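Takuvell Postharvest Workshop — Notebook, September
Entry: Storage trial, coatings and crate liners
Kept by Halima Urio; read and initialed by Diane Poirier
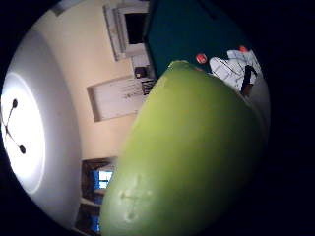
Green fruit, stem end toward the top.

8:40 a.m. Cold room logger downloaded before the door was opened. The set point was held overnight except for a short rise after the evening delivery. Diane Poirier has asked that deliveries after 5 p.m. be left in the anteroom until morning, and a notice to that effect has been posted on the inner door.

Stock on hand: 586 fruit across all lots, counted at intake and entered in the ledger. Of these, 81 are assigned to the liner comparison and the remainder to the coating trial or to reserve. Lot 6 arrived without a harvest slip. It is to be kept apart and is not to be used as a control under any circumstances.

Liner comparison. Two materials are under test: the perforated film supplied by Mulico and the molded pulp sheet supplied by Rusnák. The film is easier to cut to the crate and can be wiped down between uses. The pulp sheet takes up moisture and must be weighed separately before any crate weight is recorded. This step was omitted on the first two crates. Both weights have been struck from the table and the crates reweighed; the corrected figures are initialed in the margin.

Coating trial. The stock emulsion separated again on standing. It was stirred for 25 minutes at low speed and passed through the fine screen before use. Colleagues preparing a batch should write the time of mixing on the lid as well as in the log, as the labels on the sides of the jars come away in the cold room. Dipping was done by crate, with the control crate dipped in plain water and drained on the same rack.

Firmness readings. The Sorkent gauge was checked against the reference spring and read slightly high. A correction has been applied to all readings taken today and none to earlier readings, pending a second check. Readings are to be taken on the shaded side of the fruit at its widest point, one operator per lot. Where two people have shared a lot, both sets of initials are required — this was missing on three sheets last month.

Color scoring. The printed chart is fading at the yellow end and should no longer be used for the upper scores. A replacement has been requested. In the meantime, fruit judged to be past the third step is to be entered as "3+" and scored again when the new chart arrives.

2:15 p.m. Rack B rotated, front crates to the rear. Drain under the sink is slow; reported to the building office.

Outstanding:
Harvest slip for Lot 6
Second gauge check, with Diane present
More pulp sheets, large size
Return two borrowed crates to the packing shed

Reviewed 4:30 p.m. — D.P. Query on control crate drain time; see next page.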